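Interrupted stitches on the bench: a conversation with Bilal Qaisi

Bilal Qaisi runs the suturing bench at Semia, on the first floor of the Brotdale building. The bench teaches one thing, the simple interrupted stitch, and teaches it repeatedly. Qaisi spent 11 years in theatre before moving to teaching. We spoke between two sessions, with his colleague Ekene Haruna, who prepares the pads and keeps the marking sheets.

I asked first why the course stays with interrupted stitches when a running stitch is quicker.

"Each one stands alone," Qaisi said. "If one knot slips, the neighbours still hold. For a learner it also means each stitch can be marked separately. With a running stitch, an error near the start is carried all the way along and you cannot easily say where it began."

The exercise is fixed. A pad is cut once, straight, with a single pass of the blade, and stained along the wound. The learner closes it from one end with dark thread. Haruna said the stain was added after the first year of the course.

"On a clean pad the edges are easy to find," he said. "Once there is red on both sides, you have to look for the lip properly. Their marks went down when we brought it in, and then came back up over a few months."

Qaisi is particular about the bite, meaning the distance from the point where the needle enters to the edge of the wound. It should match on both sides. An uneven bite pulls one lip over the other, and the overlap can be felt with a fingertip even when it is hard to see. He asks for the needle to go in at a right angle to the surface and to be turned through along its own curve.

"People push it straight. A curved needle pushed straight tears the hole. You can tell from the shape of the hole afterwards, it becomes a slot."

Pads at the Brotdale bench, with the incision at different stages of closure.

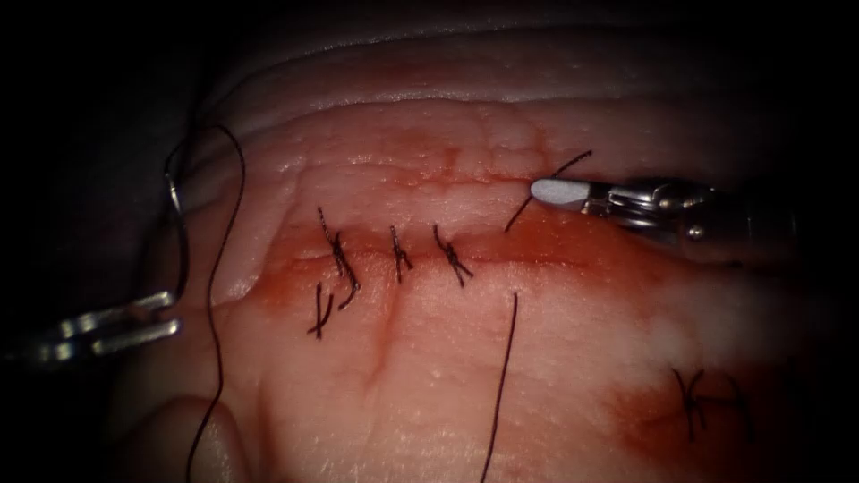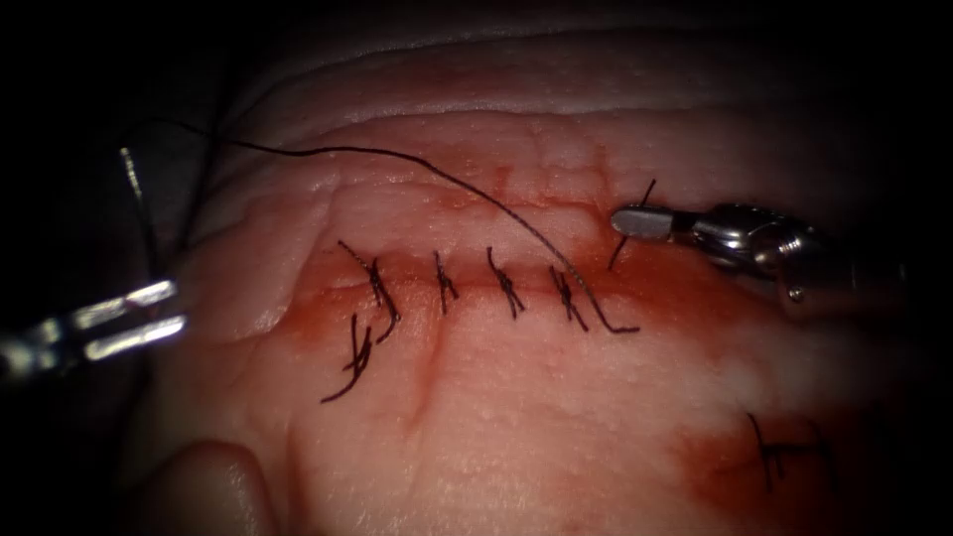
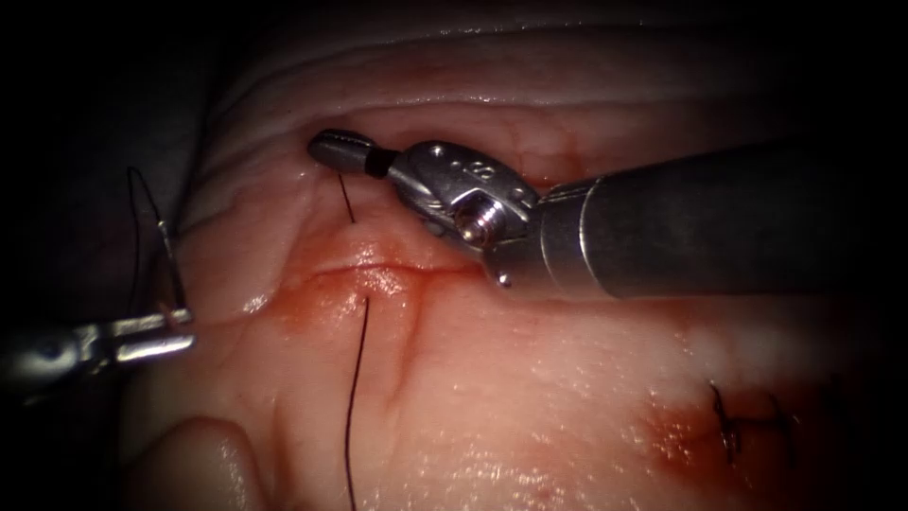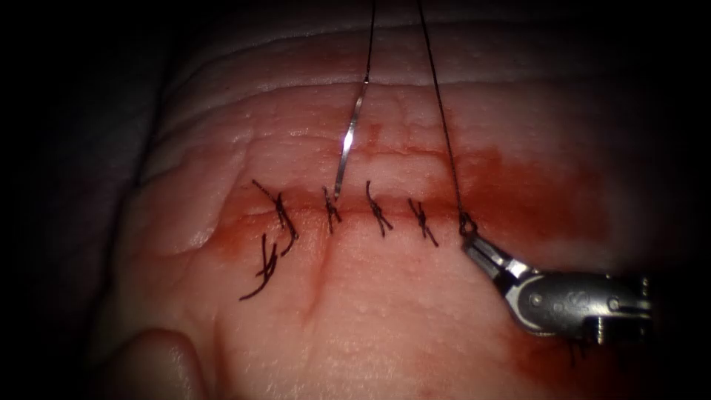

On spacing, Qaisi does not allow a ruler. The gap between stitches is judged by eye, and the usual advice is to make it equal to the width of the stitch itself, measured across the wound. Haruna checks it afterwards with callipers and writes down the largest and smallest gap on each pad. A difference of more than 2 mm is sent back.

"The average tells you very little," Haruna said. "Somebody can have a perfect average and one gap you could put a pencil through."

The knot is a square knot with one further throw. Tension is the part that takes longest to learn. The edges should meet and no more. If the thread is pulled until the pad puckers, the stitch is marked as failed, however tidy the knot. In living tissue a stitch that tight restricts the blood supply at the edge, and swelling over the next day makes it tighter still.

I asked about the tails. Haruna's sheet has a separate line for them. Too short and the knot can work loose; too long and they catch in the next stitch. He prefers them cut as soon as each knot is finished, although some learners leave the first pair long and trim at the end.

"I mark what is there when the pad is handed in," he said. "Before that it is up to them. But long tails get in the way of the loose thread, and then they spend time sorting it out."

Slack thread is a subject Qaisi returned to twice. He teaches learners to decide where the long end will lie before the needle goes in, so that it does not fall across the wound while the loop is being made. Thread is cut to a set length for the same purpose. An earlier batch was supplied longer, and most of the faults recorded that term were tangles.

The pads come from Barbieri in boxes of 10. Qaisi tried a cheaper one from Carkport for a term and went back. The Carkport surface was smooth and held the thread well, but the cut edges crumbled if a stitch was placed a second time through the same hole.

A learner closes around 74 pads over the full course. Used pads are kept for 6 weeks with the marking sheet clipped on, then thrown away. Haruna would like to keep the first and last from each person, and has asked for a second cupboard.

The next intake starts in November. Qaisi plans one change, a curved incision in the final fortnight, where the spacing on the inner and outer edges can no longer be the same.

"They will all get it wrong at first," he said. "The outer edge is longer. You have to share out the extra as you go, a little at each stitch, or it gathers at the end."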